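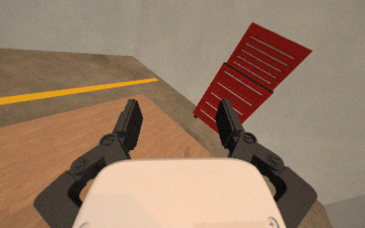 Notebook 6, p. 13

August 1, 2024
Hokstead shop, packing side

Good day at the bench! Spent most of it in the sim for the Relleten cell, gripper open over the wood table, red slatted panel out past the fingertips and to the right. The palm view is the one I like best for this kind of work. I can judge the gap between the pads at a glance, and the people on the line who stopped by to look got it right away too.

What we want from the cell, for anyone picking this book up cold: it takes over the lift-and-turn on the panel jobs. Packing does that by hand now, all shift, and it's the part of the job everyone asks to rotate out of. Checking, wrapping and labeling stay with people. So does the call on whether a panel ships or goes back.

Changed today:
- slowed the last bit of the approach
- wider opening at the start
- wrist angle now set from the panel's slant, no more fixed number (should have done this in April)
- saved as Yimer 5, old settings kept next to it

Still to sort out: approach from the right. The right finger lines up with the low end of the panel from where I parked it, and I want more room there before closing. Try shifting the arm over first, then look at the angle again.

Lunch turned into a long talk with the packing crew, and I came back with two pages of notes. They want the stop button on the wrapping side, where their hands are. Good point, and it's an easy move while the cell is still on paper. They also asked who clears a jam on nights. I'd assumed maintenance. Nights would much prefer to do it themselves and get trained for it, and I'm all for that — they know how these panels behave better than I do.

The Skarnthorpe shop has had its cell going for nearly 6 months. Their packers write the job settings themselves now, and a couple have started on fixture design, which I think is terrific. Ask if 2 of ours can go over and spend a shift with them.

One worry from the crew, writing it down so it doesn't get lost: the hand lift sets the pace, and people talk while they do it. With the cell setting the pace, do they still get to slow down when wrapping backs up? I said yes. Need to make that true in the controls — a hold request from the wrapping table, no supervisor code.

Next: right-side approach, button location on the drawing, hold request.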